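Household Robot Group Publishes Good-Practice Guide for Tidying Work

Posted 07/10/2019

After a good many drafts, and at least as many pots of coffee, the working group on household robots hosted by Protlow has put out its first good-practice guide for teams whose machines pick up and put away everyday things. The guide runs to 52 pages, is free to download, and begins with the chore that gave its authors the most to argue over, the shoe rack by the door.

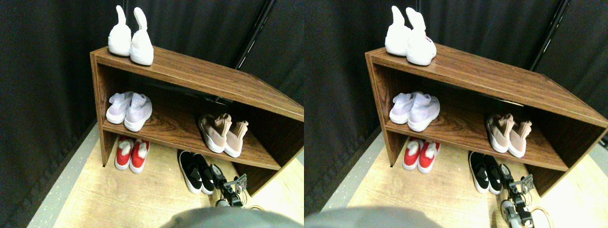
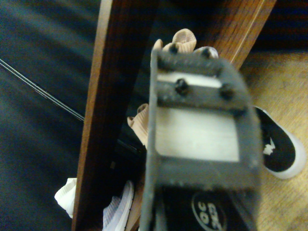

Erdal Demirtaş, who led the writing, says he was asked more than once why a serious document should open with footwear. His answer is a patient one. Shoes come in pairs, they are soft in some places and stiff in others, and people care about them more than they let on. A cup that ends up an inch to the left bothers hardly anyone, but a sneaker squashed at the heel or parted from its mate will be noticed before breakfast! The group felt that if it could write sensible rules for shoes, then towels, toys and groceries would be easier going, and for the most part they have been.

The guide is divided into 10 chapters, and the ones that teams will probably turn to first deal with the space around the arm. Every session should begin with a walk around the work area by the person in charge, who looks at cables, loose fabric and anything on the floor that a foot or a gripper could catch. Cables are to be kept clear of the path of the arm wherever the room allows. The stop button has to be within reach of whoever is supervising, and that person shouldn't be given a second job at the same time, even a small one like taking notes. (This last point drew some grumbling from the smaller teams, and it stayed in.)

There is a long and rather likable chapter on handling. It asks teams to set a grip limit for each kind of item before work starts and to write it down where the next shift can find it. Knit uppers and fluffy linings get a lower limit than rubber soles. Where a shoe can be lifted by the sole, it should be. Pairs are to be counted as one item in the records, so that moving a left shoe without its right one goes down as unfinished work and can't be passed off as half a success.

Pramon and Baumgartner both tried out the draft rules in their own workshops beginning in March, and between them they sent back 673 comments, every one of which was read aloud at a meeting. Kadir Türkmen, who looks after testing at Baumgartner, remembers those meetings fondly, if a bit wearily. "We spent most of an afternoon on the word 'tidy,'" he said. "My idea of a tidy rack and my colleague's idea of a tidy rack are two different racks, and the robot needs to be told which one it's working toward." The published text asks for a written finished state, agreed with the person whose home or shop it is, before the first item is touched.

Record keeping takes up another chapter. Teams are asked to log dropped items, near misses and every use of the stop button, including the times somebody pressed it and then decided there had been no need. Grippers should be looked over for loose screws and worn edges at the start of each day, and again after any hard knock against furniture.

None of this is binding. The group has no power to inspect anyone, and Demirtaş is quick to say he wouldn't want it. Teams that follow the guide may say so in their own paperwork, and a checklist at the back can be copied freely. Rokstead has offered to host an open discussion day for anybody with corrections or complaints, and comments on the first edition will be taken for the next 8 weeks through the Protlow office. A chapter on laundry is already being drafted.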